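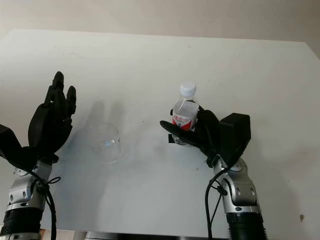
Room 9, main table. Clear tumbler on the white top, wall side at rear.

OLINSTEAD BUILDING – TABLE, DRINKWARE AND BOTTLED WATER INSPECTION
Form 1518, room sheet
Period: July
Room: 9
Inspected by: Karla Tlapale
Second check: Said El Khatib
Sheet received by: Doaa Tawfik

Ratings
OK – meets the requirement
C – acceptable with comment
A – action required, name the person responsible
N/C – not checked

Use the comment line for anything a second person would need in order to find the same spot again. A rating of C or A without a comment will be returned.

PART A. TABLE AND SURROUNDINGS

1. Top is level and does not rock under hand pressure at each corner.
Rating: OK
Comment: Tested at all corners. Front left foot had been turned out too far at the previous inspection and was corrected then. Still tight.

2. Top surface is clean.
Rating: A
Comment: Faint gray smudges and scuffs across the top, with a few tiny dark specks. Smudges were wiped with a damp cloth in one test patch and lifted. Scuffs in the same patch did not. Specks not identified. Whole top to be wiped down and re-rated. – K.T.
Second check: Agree with A for the smudges. I would rate the scuffs separately as C, they are cosmetic and can't be felt with a fingernail. – S.E.K.
Responsible: Yung-ching Tsao

3. Top surface is free of chips, lifted edges and burn marks.
Rating: OK
Comment: Edge checked by hand along the full 2000 mm. No sharp points.

4. Far edge to wall: no debris trapped, no marks on wall from table contact.
Rating: C
Comment: Table sits against the beige wall. Strip of card run along the join, came out with dust only. Wall paint not marked at table height. Pull the table forward at the next full clean and vacuum behind it.

5. Lighting is adequate to see clear glass on the white surface.
Rating: C
Comment: Passable. Soft shadows fall across the center of the top. An empty clear tumbler is hard to pick out against white and shows mainly by the gray reflections on its rim and sides. Standing at the table it can be found without trouble, but someone setting down a bag or a tray could miss it. A light gray or blue mat under glassware would fix this. Stores has Gradetti mats in both colors, request sent to Zineb Berrada.
Second check: Support the mat. Prefer blue. Gray will be lost in the shadow. – S.E.K.

PART B. DRINKWARE

6. Glass is free of chips, cracks and star marks.
Rating: OK
Comment: One short tumbler, clear, slight flare at the rim. Rim checked dry with a cotton swab, no snagging. Base checked against a lamp. The flare is part of the pattern and is not a defect. This came up last time on the sheet for the room next door, where a tumbler of the same shape was pulled for no reason.

7. Glass is empty and upright when not in use.
Rating: OK
Comment: Empty, standing on its base, well in from the edge. Keep it there. The previous sheet had glassware within a hand's width of the front edge.

8. Glass is clean enough to drink from.
Rating: N/C
Comment: I handled it for item 6, so it goes through the wash regardless. Rate after washing. Do not rate this item from the appearance of the glass on the table, a dried film does not show against a white top.
Responsible: Yung-ching Tsao

PART C. BOTTLED WATER

9. Bottle is clear, with label attached and legible.
Rating: OK
Comment: Clear plastic bottle with a white to light gray wrapped label, print in Chinese. Label read with the bottle on its side. Large red characters 哈哈 with the ® mark beside them, a short dark line ending in 净水, and a red wave across the middle. Slogan in red: 二十余年如一日 and 质量经得起考验. Yung-ching gives this as "the same for more than twenty years" and "the quality stands up to testing." Neither line is evidence of anything for the purposes of this form.
Also on the label: a red square with a white II symbol and 双子座 after it, meaning Gemini. This is decoration. It is not a lot code and should not be copied into the lot field, as was done on the last sheet.
Second check: Confirmed against the bottle. – S.E.K.

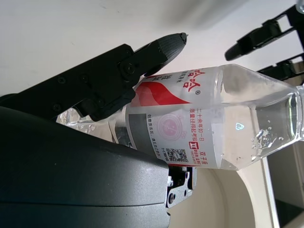 10. Bottle is marked with the user's name or initials once opened.
Rating: C
Comment: The label has a solid gray panel with small black text beside it beginning 创意签名区, a creative signature area. Use that panel for initials. Ballpoint skids on it; the Boros fine marker writes cleanly. Initials on the cap are not accepted, caps get swapped.
Question from D.T.: does the panel replace the adhesive dot used with the other bottles?
Reply: Yes, for bottles that have a panel. Dots stay in use for the rest. – K.T.

11. Bottle is sound: no splits, no leaks at the neck or base, no crushed shoulder.
Rating: OK
Comment: Shoulder on this bottle is tapered and faceted. The facets throw bright highlights and dark patches that can be taken for dents or for something inside, especially near the neck. Turn the bottle slowly. A reflection moves as it turns and a crease stays where it is. Small bubbles or droplets on the inside of the shoulder are acceptable. Cloudiness or anything settled at the base is not, and the bottle is then set aside with the cap on.
Squeeze test at mid-label, light pressure only, over a dry paper towel. Towel stayed dry.
Second check: Repeated the squeeze test at the neck end. Dry. – S.E.K.

GENERAL COMMENTS

The floor under the table was checked at the same visit and is recorded on the floor sheet. Do not duplicate it in Part A.

Cleaner used on the table top is Udeo neutral, diluted per the bottle. Do not use the cream cleaner on the scuffs. It was tried on the table in the store room and left a shiny patch that is more noticeable than the scuffs were.

Item 5 has been rated C on consecutive sheets with the same remark. If the mat is not in place at the next inspection it will be rated A. – K.T.

Mats are in the lower cabinet, still wrapped. I can release one blue. Please sign for it. – Z.B.

OPEN ACTIONS
Item 2 – wipe down full top, re-rate. Yung-ching Tsao.
Item 5 – blue mat, collect and sign. Karla Tlapale.
Item 8 – wash tumbler, inspect dry, rate. Yung-ching Tsao.
Item 4 – carry forward to full clean, no name needed yet.

Return to Doaa Tawfik with both sets of initials on every page.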